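Notes on the Household Inventory: Drinking Vessels

30/03/2018

The present entry continues the review of household goods that was begun on this site in March. The first entry dealt with table linen and the second with serving dishes. This one concerns cups, and in particular the stainless steel cups that have replaced most of the glassware in our kitchen.

The decision to change was taken after consultation with my sister-in-law, Consuelo Grajales, who managed the dining room of a guesthouse in Fokham for 15 years. It was her view that a household of our size has no need of more than one type of everyday cup. At the time we owned 21 drinking vessels of various kinds, among them three commemorative mugs from the Sandberg regatta, which have been retained and moved to the upper cabinet. The remainder were offered to relatives. Nelly Ayala accepted the tall glasses and has confirmed that they arrived intact.

The steel cups are kept at the left of the work surface, where they may be reached from the sink without crossing the room. Members of the household are asked to return each cup to this place after washing and to set it upright. Stacking is not permitted. A cup that has been stacked while damp will hold to its neighbor, and two were dented last winter when an attempt was made to separate them with a butter knife.
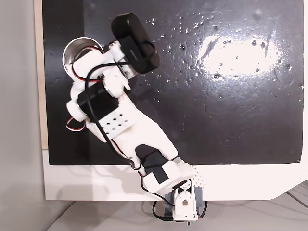 Can stainless steel cups be used for hot drinks?

They can, although a single-walled cup becomes uncomfortable to hold very quickly, and we reserve ours for water, juice and milk. Coffee continues to be served in the stoneware mugs.

With regard to cleaning, the following practice has been adopted. Cups are washed by hand in warm water with ordinary dish soap and a soft cloth. They are dried at once, beginning with the rim, where water spots are most noticeable. Scouring pads are not used under any circumstances. For the cloudy film left by our water supply, a spoonful of white vinegar is allowed to stand in the cup for a few minutes and is then rinsed away.

Gilberto Rivadeneyra wrote after the previous entry to recommend baking soda for the same purpose. This was tried on one cup. The result was satisfactory, but the paste required a good deal of rinsing, and the vinegar has been kept as the regular method.

Several readers have asked about the taste of metal. My own experience is that it was noticeable during the first week and has not been remarked upon at our table since then. Fiorella Parisi, a frequent guest, still prefers glass, and one tumbler is held for her use.

The next entry will address the storage of lids, a matter that remains unresolved. Correspondence on that subject may be left in the comments.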